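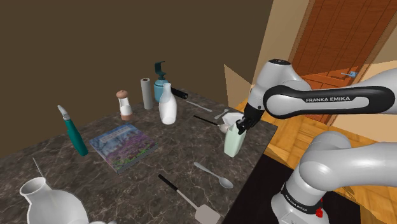

A kitchen counter with a carton, a shaker and a roll of paper towels.

Why Does Paper Soak Up Water?

Tip a glass of water onto a kitchen counter and it spreads out in a puddle. Lay a paper towel on top and the water climbs up into the paper. To see how this happens, you have to think very small.

What is paper made of?

Paper is made of fibers. A fiber is a thin thread, much thinner than the lines on your notebook page. Most paper fibers come from wood. At a paper mill the wood is broken down and mixed with water until it looks like thin oatmeal. This mix is called pulp. The pulp is spread on a screen, the water drains away, and the fibers dry in a tangled sheet.

Between the fibers there are tiny gaps. A paper towel has a lot of them. Writing paper is pressed flatter and often has a coating, so it soaks up water more slowly.

Water likes to stick

Water is made of very tiny parts called molecules. They pull on each other, and that is why a drop of water holds together in a round shape. Water molecules are also pulled toward some other materials, and wood fiber is one of them.

When the edge of a paper towel touches water, the water sticks to the nearest fibers and moves into the gaps. More water follows behind it, and it can even travel upward. Scientists call this capillary action (say it like this: KAP-uh-lair-ee). Plants use it too, to help move water up from their roots.

Wax and plastic are different. Water is not pulled toward them very much, so it forms beads on top. Milk cartons are made of paperboard with a thin layer of plastic on it – without that layer, the carton would go soft.

Try it yourself

You will need 3 strips of paper: one from a paper towel, one from a notebook and one from a shiny magazine. You also need a glass, some water and a few drops of food coloring.

Pour a little water into the glass and stir in the coloring. Hold the strips side by side so that their ends just touch the water. Wait one minute, take them out and lay them on a plate. Mark how high the color went on each one.

Mamta Kandpal's class at Oltbridge School did this in April. Their paper towel strip was the winner, and the magazine strip came last.

Words to know

Fiber: a very thin thread.
Pulp: wood fibers mixed with water.
Molecule: one of the tiny parts that water and other things are made of.
Absorb: to soak up.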